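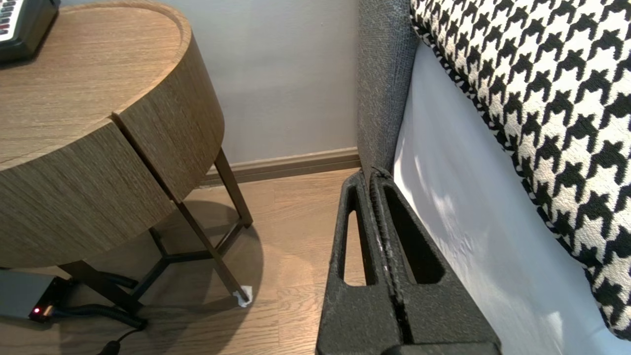 Search this site Enter keywords Go

Fall progress report: the Staltetti guest house

Dec 4, 2023

Hi all, and thanks for being patient with me, I know this one was meant to reach you before Thanksgiving. I wanted the plumbing inspection in hand first, and we passed (on the second try, more on that below).

So, where are we? Of the 14 bedrooms your grant covers, all but 2 are open and taking guests. The last pair are on the north side, where the old window frames were in much worse shape than the survey told us. Jarnerus is making replacements in their own shop and I've been promised delivery before the holidays. I'd love to believe it! I've put January in the schedule anyway.

The first inspection failed on one thing, a missing shutoff valve behind the laundry room. It cost us a week and a fee I'd rather not have paid, and I've booked it under contingency. The inspector was perfectly nice about it and came back the same day the part went in.

Bookings are the happy part. We opened quietly in October with no advertising except a note in the Vunon newsletter, and we still filled 33 percent of our available nights. Plenty of those were families visiting patients at the hospital, exactly the people we wrote the application for. They get the reduced rate, 20 percent off, and I'd like to keep it there through spring if you're comfortable with that. Two guests asked if they could stay a whole month, and I didn't have a policy, so I made one up on the spot (yes, with a weekly linen change). I'll send you a proper written version.

Breakfast is harder. Sarıgül delivers bread and pastry every morning and people rave about it, but we throw out too much on slow days. I'm switching to a sign-up sheet at the desk, orders in by eight the night before. We'll see who grumbles.

Money: we're a little under on furniture and a little over on heating, and the boiler is the reason for the second. It runs fine, it just eats fuel. I have one quote for a new control unit and am waiting on another before I ask you for anything.

Next up for me are the windows, the long-stay policy and finding someone for weekend nights at the desk. If you'd like to come by and stay over, just give me a few days' notice and I'll hold a room.

Filed under: Grant Updates, Hospitality

Recent reports
Summer update: roof, permits and a very long wait for tile
Spring update: we have the keys
How we set our family rate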